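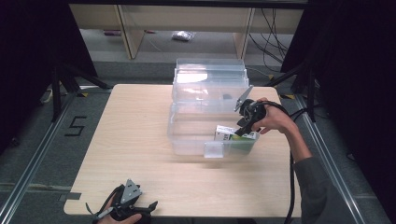 *A clear box with a lid, and one carton inside.*

I've come round, at the age when the pill bottles start to outnumber the spices, to the belief that medicine belongs in a see-through box on a plain table, and that the bathroom cabinet has had its day. My neighbor Geert Leemans swears by his cabinet, and I love him dearly, but last June he spent the better part of an evening hunting for cough drops in it – and then drove to Nalley to buy more. 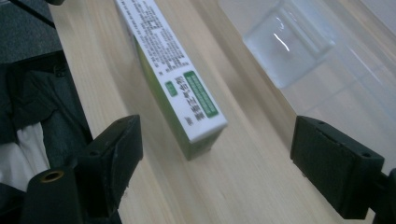 A drawer is hardly better, to my mind, for a drawer swallows things whole. Leave the medicine in its cardboard, too, with all that small print you'll want some night at 2, and let the box have a lid that shuts. Mine lives on the shelf by the kitchen door, and I do look into it now and then.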